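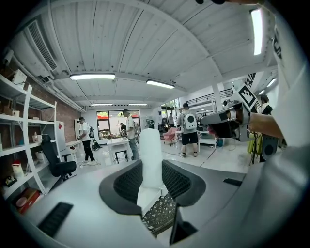 ¿A qué se dedica Stalance?

Stalance reúne ejemplos de tareas cotidianas hechas por personas, para que un sistema de aprendizaje pueda estudiarlas y después intentarlas con un brazo robótico.

Dicho así suena muy serio, y lo es un poco, pero la mayor parte de nuestro día consiste en coger cosas, dejarlas en otro sitio y volver a empezar. Colocamos objetos pequeños en una mesa, los cambiamos de orden, los devolvemos a la estantería. Lo hacemos con pinzas de mano que llevan una cámara, de modo que cada movimiento queda grabado desde el punto de vista de la propia pinza, muy parecido al que tendrá el robot cuando le toque a él.

## De dónde venimos

Empezamos siendo cuatro, con una sola pinza y una mesa prestada que cojeaba (todavía la tenemos, y todavía cojea). Veníamos de programar brazos industriales y estábamos cansados de escribir a mano cada trayectoria, milímetro a milímetro, para que luego alguien moviera la caja un palmo y hubiera que repetirlo todo. Un invierno decidimos probar al revés: enseñar con ejemplos, muchos, y dejar que el sistema sacara sus propias conclusiones. Los primeros resultados fueron flojos, para qué vamos a decir otra cosa, pero nos divertimos tanto que seguimos.

De aquella época nos queda Grita, nuestro primer conjunto de ejemplos, con 3533 demostraciones revisadas una a una. Hay en él bastantes tazas, muchísimos paños doblados y una cantidad de cucharas que a día de hoy nos sigue pareciendo excesiva. Le tenemos cariño y lo usamos todavía para probar cada versión nueva del programa.

## Cómo trabajamos

Nos gusta trabajar juntos en una misma sala amplia, cada cual con su tarea, y no en cabinas separadas. Al principio lo hicimos por falta de sitio, y luego vimos que nos convenía: con gente que pasa por detrás, luz que cambia según la hora y mesas que nunca están igual, las grabaciones se parecen más a una casa o a un taller de verdad. Un sistema que solo ha visto fondos limpios se pierde en cuanto alguien deja una chaqueta en una silla.

Las tareas se preparan en una ficha corta, que dice qué objetos hacen falta, dónde empiezan y dónde deben terminar. Lo que ocurre en medio lo decide la persona. Hay quien agarra un vaso por el borde y quien lo abraza por abajo, y las dos maneras nos sirven. También guardamos los intentos torpes, bien etiquetados, porque de un objeto que resbala se aprende mucho más de lo que parece.

Grabamos en turnos de 3 horas, con pausas largas y café. Cuando a alguien se le cansa la muñeca cambia de puesto y se pone a revisar, y el que estaba revisando sale a la mesa. Así todos conocemos el trabajo entero, desde el primer agarre hasta la última etiqueta. 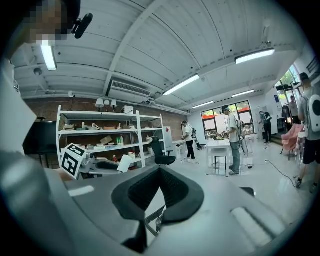
¿Por qué hacen falta tantas demostraciones de una misma tarea?

Porque cada repetición trae una pequeña diferencia de posición, de velocidad o de agarre, y el sistema necesita ver muchas para distinguir lo que importa de lo que puede variar.

Nos lo preguntan casi todas las visitas, y lo entendemos muy bien, ya que ver a alguien guardar el mismo bote una y otra vez tiene algo de hipnótico. Solemos responder que a nadie le enseñaron a atarse los zapatos en una tarde. ¡Y a una máquina hay que explicarle hasta lo que es una mesa!

## En qué andamos ahora

Tenemos dos proyectos abiertos. Jaber se ocupa del orden doméstico: recoger, clasificar, guardar. Va por su tercera ronda y reúne ya 6 familias de tareas, cada una con sus fichas y sus manías. Grarnness es más joven y más ambicioso, y se centra en tareas compartidas, en las que una persona sujeta y otra coloca. Coordinar dos registros a la vez nos ha dado unos cuantos dolores de cabeza (los relojes de las cámaras, sobre todo), pero desde diciembre las sesiones van mucho más fluidas.

## Con las personas que graban

Quien participa sabe para qué se usan sus grabaciones y puede pedir que retiremos una sesión, también cuando ya está revisada. Las caras se difuminan antes de que el material salga de nuestros equipos. Son normas sencillas que escribimos muy pronto, y que releemos con cada persona que se incorpora.

## Ven a vernos

Si estudias, investigas o simplemente tienes curiosidad, escríbenos desde la página de contacto y buscamos un rato. Las visitas suelen ser por la mañana, a partir de las diez. Trae calzado cómodo y, si quieres, algún objeto difícil de agarrar: los coladores y las bolsas de red nos interesan mucho últimamente.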